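Wipe-Down: Teaching a Robot to Clean Chairs
Final report, Kubo project group
Submitted December 31, 2018

1. What we set out to do

Our group had one term to get a two-armed robot to clean a padded dining chair and put it back under the table. The arms are a pair of Zamard units on loan from the engineering workshop. We used the Otden training software, which learns from recordings of a person doing the job. Fuseini Agbeko looked after the recordings and the labelling. Mieczysław Czerwiński did the arms and the safety stops. I did the write-up and most of the training runs.

2. Recording the job

Recordings were made from head height, looking down at the hands. We agreed on a few rules early. One hand holds the seat still and the other works the cloth. The cloth stays folded or bunched so it doesn't trail. Both hands should be in view as much as possible.
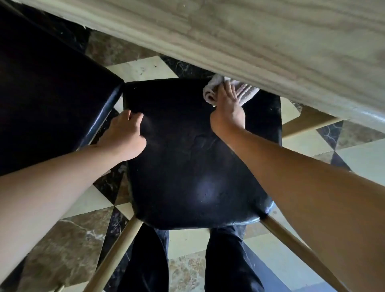
We kept each recording to a single chair. In our first week we let them run over several chairs, and the software could not tell where one job ended and the next began. Splitting those by hand took Fuseini most of a weekend, so we threw out the worst and started over. The final set was 288 recordings, of which 37 were held back for testing.

Labels were kept simple: reach, hold, wipe, lift, move chair. We tried a separate label for scrubbing at a spot but couldn't agree on when a wipe became a scrub, and dropped it.

3. Problems with the seats

Dark, shiny upholstery was harder than we expected. A reflection moves when the camera moves, and our dirt detector kept marking reflections as something to clean. Turning the brightness down helped a bit but then it missed dust. In the end the detector compared two views taken a moment apart and ignored any bright patch that had shifted.
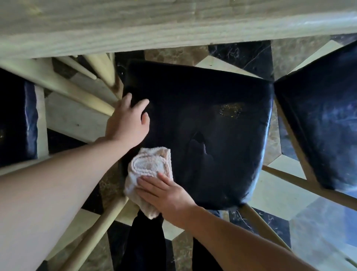
Mieczysław Czerwiński disagreed with spending so long on the detector, and wrote in our log that a person wiping a chair goes over the whole seat anyway, so the robot might as well do the same. We tried it his way for the second round of tests. It was slower per chair but left fewer missed spots, and we kept it. The detector now only decides whether to go over the seat again.

The other problem was the table edge. When a seat is tucked in, the back part of it is hard for the wrist to reach without bumping the table. We added a step where the chair is pulled out first.

4. Moving the chair

For this part the demonstrator takes the curved backrest with both hands and keeps the grip even. The arms copied the grip fairly well. They were less good at keeping the chair straight, and on a smooth floor one side tends to get ahead of the other. Limiting the speed fixed most of it. 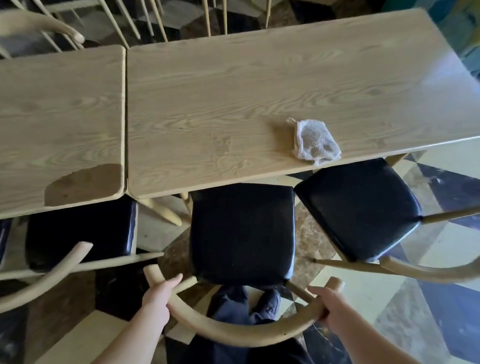 Figure 3. Two-handed grip on the backrest, with the cloth lying on the table.

5. Results

We ran 148 trials on the arms in December. The wiping step was reliable by the end. Chair moving was not, and 30 trials were stopped by hand during that step, mainly when the chair turned too far. We did not try stacking chairs or wiping the backrests.

6. If we did it again

Record in more than one room. Write the label rules down before anyone starts labelling. Book the arms earlier, as the Fliletti group had them for most of the first month.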